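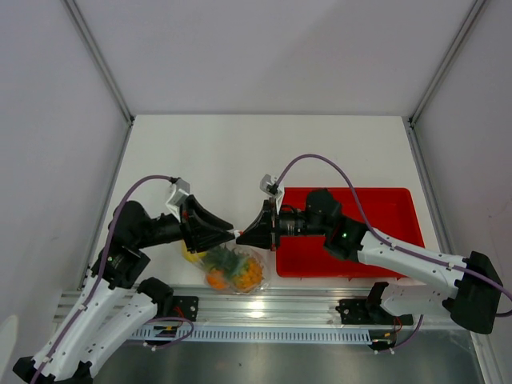 机と台とテーブルなんて結局ぜんぶ同じもので、項目を分ける意味がわからない、という書き込みが前の版についていました。うーん、気持ちはすごくわかります。私も最初は三つまとめて一つの項目にするつもりだったんです。ところが書き始めたら机の話だけでどんどん長くなって、膳の話が割り込んできて、手に負えなくなりました。というわけで、このページでは脚や引き出しのことはほどほどにして、上に載っている平らな板、つまり**天板**を中心に書きます。Skemari百科の322番目の項目です。

# 天板(てんばん)

**天板**は、机、テーブル、作業台、カウンター、棚などのいちばん上にある水平な板のこと。読みは「てんばん」が普通ですが、家具屋さんや木工の人は「てんいた」と読むことも多くて、どちらも間違いではありません。私は家では「てんいた」、文章を書くときはなぜか頭の中で「てんばん」と読んでいます。オーブンに入れる四角い鉄板も同じ字で天板ですが、そちらは調理器具の項目に任せます(検索するとレシピばかり出てきて、家具を調べたい人間にはなかなかつらい言葉です)。

## 名前のこと

英語だと tabletop、机なら desktop。パソコンの「デスクトップ」はもともと机の上面のことで、画面に書類やごみ箱が並ぶのも机の見立てです。毎日見ているのに、あれを天板だと思って眺めている人はあまりいないんじゃないでしょうか。

table のほうをさかのぼると、ラテン語の tabula にたどりつきます。板、とくに字を書いたり何かを刻んだりする平らな板のことで、そこから「表」という意味の table も出てきました。食卓と一覧表が同じ単語なのを中学生のころずっと不思議に思っていたのですが、どちらも板だったと知ってすっきりしました。タブレットも親戚です。

日本語の「つくえ」は、古くは食べ物や供え物を載せる台も指しました。「坏(つき)を据える」から来たという説があって、坏は食べ物を盛る器のことです。語源の話は諸説あるのが普通なので断言はしませんが、もしそうなら机ももとは食卓の仲間だったことになります。冒頭の書き込みの方、半分くらい正しいかもしれません!

## ざっくりした歴史

### 地中海のまわり

古代エジプトには木や石の台がありましたが、物を置いて床から離しておくための小ぶりなものが多かったようです。ギリシャでは、寝椅子に横になって食事をする人のそばに低い小卓を置きました。食べ終わったら寝椅子の下へ押し込んでおける高さだったそうで、これは現代のワンルームでも真似したい知恵です。ローマになると大理石の天板や、木目の美しい木をぜいたくに使った天板が現れます。お金持ちが木目に夢中になるのは二千年前も同じでした。

### 中世の板と架台

中世ヨーロッパの広間では、長い板を架台(トレッスル)に渡しただけの食卓がよく使われました。食事が終わると板を外して壁に立てかけ、広間は別の用途に使います。天板と脚が別々のものだった時代が、かなり長く続いたわけです。

英語の board という単語に「食事」や「まかない」の意味が残っているのは、この板のなごりです。room and board の board がそれ。会議の席を囲む人たちを board と呼ぶのも同じところから来ています。私はこの話が好きで、架台式の机を一台使っています。外した板を壁に立てかけたことは、引っ越しのとき以外ありませんけど。

### 日本の膳とちゃぶ台

日本では、一人ひとりに膳を出す食べ方が長く続きました。膳の天板はとても小さくて、縁が少し立ち上がっています。運ぶ道具でもあるので、縁がないと汁椀がすべってしまうんですね。箱膳だとふたをひっくり返したものが天板になり、食後は食器を中にしまいます。

家族みんなで一枚の天板を囲むようになったのは、明治の後半から大正、昭和にかけてちゃぶ台が広まってからです。丸いもの、四角いもの、脚が畳めるもの。そのあと椅子に座る食卓が増えて、ちゃぶ台はだんだん脇へ退きましたが、こたつという強い味方がいるので低い天板の文化はまだまだ元気です。こたつの天板には裏が緑色の布張りになったものがあって、裏返すと麻雀卓になります。知らない世代の人に話すと、けっこう驚かれます。

## 材料

いちばん書きたかった節です。長くなります。

### 無垢材

木をそのまま板にしたもの。幅の広い一枚板は迫力がありますが値段もかなりのもので、普通は何枚かの板を横に並べて接ぎ合わせます。ナラ、クルミ、ケヤキ、タモ、サクラあたりが定番で、スギやヒノキは柔らかく、字を強く書くとあとが残ります。私はあのあとが嫌いじゃないです。

無垢の板は湿気を吸うと木目と直角の方向にふくらみ、乾くと縮みます。ですから天板を脚の枠にがっちり固定してしまうと、逃げ場がなくなって割れたり反ったりします。昔からある方法は、溝に入れた木の駒や、長穴をあけた金具で留めて、少しだけ動けるようにしておくこと。テーブルの裏をのぞきこむと、その工夫が見えることがあります。家具屋さんでしゃがみこんでいる人がいたら、だいたい同好の士です。

### 合板・集成材・繊維板

薄い板を、木目の向きを交互に変えて貼り重ねたのが合板。細い角材を同じ向きにそろえて貼り合わせたのが集成材。木の繊維をほぐして固めたのが繊維板で、MDFはその代表です。どれも「安いほう」と見られがちなのですが、合板は反りにくくて丈夫ですし、わざと断面の縞を見せるデザインもあります。

私が最初に自分で買った机は、リサイクル店Stoicaで3000円の、表面にだけ木目の薄い板が貼ってあるものでした。角がめくれてきたところを木工用ボンドで貼り直して、長いこと使いました。めくれた下から出てきた茶色い粉っぽい断面を見て「木じゃなかったのか」とがっかりしたのを覚えています。いや、木なんですけどね、あれも。

### 化粧板

紙に樹脂をしみこませて、熱と圧力で固めたシートを表面に貼ったもの。水に強くて傷がつきにくく、学校、病院、食堂と、人がたくさん使う場所ではよく見かけます。色も柄も印刷で決められるので、大理石風も木目風も自由自在です。昔の喫茶店の、角が丸くて縁にぐるりと金属の帯が回ったテーブル、あれも化粧板の仲間が多いです。見つけると今でもうれしくなります。

### 石・ガラス・金属

大理石は美しいのですが酸に弱くて、レモン汁やお酢をこぼすと艶が消えてしみになります。お菓子作りの人がほしがるのは、表面がひんやりしていて生地がだれにくいから。御影石はもう少し気楽に使えます。

ガラスは部屋が広く見える代わりに、指紋がぜんぶ見えます。ステンレスは厨房の定番で、使っているうちに細かい傷が増えて全体が曇ったような色に落ち着いてくる、あの感じがいいんですよね。磨き直す派とそのまま派に分かれますが、私は断然そのまま派です。

## 色と表面

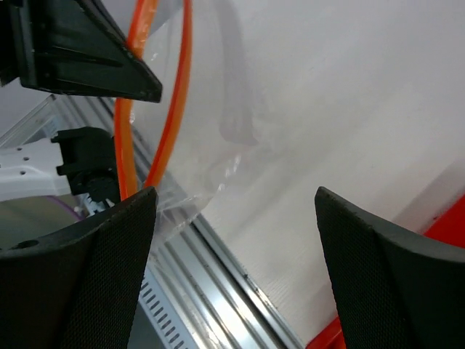 白い天板。まわりに金属の縁がある。

白い天板は、一度使うと離れられない人と、二度と買わないという人にきれいに分かれる気がします。部屋が明るくなるし、小さなねじや針を落としてもすぐ見つかる。そのかわりコーヒーの輪じみも、消しゴムのかすも、いつのまにか引いてしまったボールペンの線も全部見えます。私は前者です。汚れが見えるから拭くわけで、黒い机を使っていたころは今よりずっと不潔だったと思います(黒い机はほこりが見えるはずなのですが、なぜか気にしていませんでした)。

つやの有無もけっこう大事です。つやのある天板は照明が映りこんで、書き物をしていると目が疲れます。つや消しは目に優しいけれど、手の脂がついたところだけてかってきます。紙を一枚だけ置いて字を書くなら、少し柔らかみのある表面のほうがペン先の当たりがよくて、硬い天板の上では下敷きやデスクマットのお世話になります。

木の天板の仕上げは、大きく分けると塗膜を作るタイプとしみこませるタイプです。前者はウレタン塗装やラッカー、漆など。後者はオイルや蜜ろうの類いです。オイル仕上げは手触りがいい反面、濡れたコップを置きっぱなしにすると輪が残ります。うちの食卓はTillonという植物油のオイルで仕上げていて、年に一度、9月に塗り直すことにしています。塗ったあとの布は丸めてごみ箱に放り込んではいけません。油が固まるときに熱が出て、自然に火がつくことがあるからです。水にしっかり浸してから捨ててください。ここだけは真顔で書いています。

## 縁と角

天板の印象は、じつは縁でかなり変わります。同じ厚みの板でも、下側を斜めに削ってあると薄く軽く見えるし、縁にだけ厚い材を足すとどっしり見えます。前腕が当たる手前側を丸く落としてある机は、長く座っていると本当に楽です。逆に角がぴしっと立った机は見た目がきりっとしていて格好いいのですが、夕方になると腕に線がつきます。

縁の処理によくあるのは次のようなものです。

- 面取り:角を斜めに削る。ほんの少しだけ削ったものは糸面といいます
- 丸面:断面が丸くなるように削る
- 木口テープ:合板や繊維板の断面に薄いテープを貼る。はがれるのはたいていここ
- 縁材:別の木や樹脂、金属を縁に回す。ぶつけたときに強い
- 耳つき:木の皮に近いところの曲線をそのまま残す

耳つきの板は、憧れて買って、掃除のときにふきんの引っかかりを知る、というのが私のまわりでの定番コースです。

## 大きさと高さ

食卓なら、一人分の幅は60センチというのがよく使われる目安です。肘を張って食べる人がいる家はもう少しほしい。奥行きは向かい合わせで80センチあれば大皿も真ん中に置けます。円いテーブルは人数の融通がききますが、壁にくっつけて置けないので部屋のほうに広さが要ります。

高さは食卓も机も70センチ前後のものが多いです。立って作業する台になるともっと高くて、台所の作業面は「身長の半分に5センチ足す」という計算がよく知られています。

私が今使っている仕事机はKenireoの架台に自分で板を載せたもので、床から天板まで77センチあります。高いんです。架台の高さだけ見て、板の厚みを足すのをすっかり忘れていました。椅子を上げると今度は足が浮くので、足元に箱を置いています。天板の厚みは高さに入る。当たり前のことですが、同じことをやった人がいたらぜひ書き込んでください。

## 伸びる天板、畳む天板

お客さんが来たときだけ広くしたい、というのは昔からの願いらしくて、仕組みがいろいろあります。両端が蝶番で垂れ下がっていて、持ち上げて支えをかませるのがバタフライ式やドロップリーフと呼ばれるもの。細い脚を扉のように開いて支えるのがゲートレッグ。天板を真ん中から左右に引き離し、空いたところに予備の板をはめこむのがエクステンション式です。

下から板を引き出すドローリーフという方式もあって、初めて見たときは手品かと思いました。引き出した板が斜めに上がってきて、真ん中の板と同じ高さでぴたっとそろうんです。16世紀のヨーロッパにはもうあったというから恐れ入ります。

エクステンション式で気をつけたいのは、予備の板を押し入れにしまっておくと、そこだけ色が変わらないこと。木の天板は光を浴びて少しずつ濃くなったり薄くなったりするので、何年かして久しぶりに広げると、真ん中だけ新品の色の食卓ができあがります。3年しまっておいた我が家の板は、はっきり別の木に見えます。

## 手入れ

普段は固く絞ったふきんで拭いて、そのあと乾いた布で水気を取れば十分です。材料ごとに違うところだけ書いておきます。

| 材料 | 苦手なもの | ひとこと |
|---|---|---|
| 無垢材(オイル) | 水、熱い鍋 | 輪じみは細かい紙やすりとオイルで直せることが多い |
| 無垢材(ウレタン) | アルコール、熱 | 塗膜がはがれると部分補修は難しい |
| 化粧板 | 刃物、研磨剤 | メラミンスポンジはつやを落とすことがある |
| 大理石 | 酸 | 酢の物の日は気をつける |
| ガラス | 衝撃 | 拭き筋が残ったら乾いた布で |
| ステンレス | 塩分、もらいさび | 筋目に沿って拭く |

白い輪のしみは、塗膜の中に湿気が入ったものであることが多く、乾いた布を当てて低温のアイロンを短く当てると薄くなる場合があります。ただ、やりすぎると塗膜のほうがだめになるので、目立たないところで試してからにしてください。黒いしみは木の成分と鉄が反応したもののことがあって、こちらはアイロンでは消えません。濡れた空き缶をナラの天板に置いたまま寝た朝に、私はこれを学びました。

## 天板にまつわる言いまわし

「机上の空論」の机上は、まさに天板の上のことです。英語にも、話を議題に載せるという意味で table を動詞に使う言い方があるのですが、イギリスでは「議題に出す」、アメリカでは「棚上げにする」と、ほとんど逆の意味になります。載せた先が同じ板でも、そこから始めるのか、置きっぱなしにするのかで分かれたんですね。うちの机の上の郵便物は完全にアメリカ式です。

「ちゃぶ台返し」もここに入れておきます。今では、まとまりかけた話を土壇場でひっくり返すことを指すのが普通です。本物のちゃぶ台はそこそこ重いですし、後片づけのことを考えると気が遠くなります。

## 関連項目

- 机
- 文机
- 箱膳
- ちゃぶ台
- 架台(トレッスル)
- 木口
- 化粧板
- 蜜ろう

## 改訂メモ

- 前の版で「耳つき」を「みみず」と打っていたのを直しました
- 手入れの表にステンレスを追加
- 漆の天板は別項目にする予定で、今は下書き中です
- 最終更新 2/12/21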